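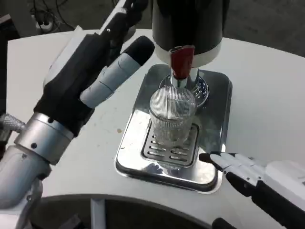

Do You Really Need Eight Glasses of Water a Day?

You have probably heard a grown-up say it. Maybe it was on a poster at school: drink eight glasses a day! It sounds like a rule from a scientist. But who counted? And how big is a glass, anyway? A short, fat one and a tall, skinny one don't hold the same amount.

When somebody tells you a number, it's fair to ask where it came from.

What water does

Your body is more than half water. It's in your blood, your muscles, your spit and your tears. You lose some when you pee, when you sweat, and every time you breathe out. (Breathe on a cold window and look at the fog.) You have to put that water back.

So the part about needing water is true. The part about everybody needing the same eight glasses is where I get suspicious.

Why one number can't fit everyone

Think of a six-year-old reading on the couch on a chilly day in February. Now think of a grown-up digging a garden in the hot sun. Would they need the same amount? Of course not.

Drinks aren't the only way in, either. Soup, milk, oranges and cucumbers all have plenty of water in them. A cucumber is more than 90 percent water, and you chew it.

How your body keeps track

Your brain checks how salty your blood is. Too salty means you are low on water, and you feel thirsty. Pee is a clue too. Pale yellow is usually fine. Dark yellow often means you should have a drink.

Thirst isn't perfect. If you're running around in the heat, or you're sick, drink even if you forget to feel thirsty, and listen to the adult looking after you.

What about fancy water?

Some bottles promise more energy or better skin. Ask what they tested, and who did the testing. Was it the same company that sells the bottle? Hmm.

Try it at home

Find three cups that look different. Guess which one holds the most, then fill each from a measuring cup and write down the amounts. Did the tallest one win?

Written by Marlies Ammann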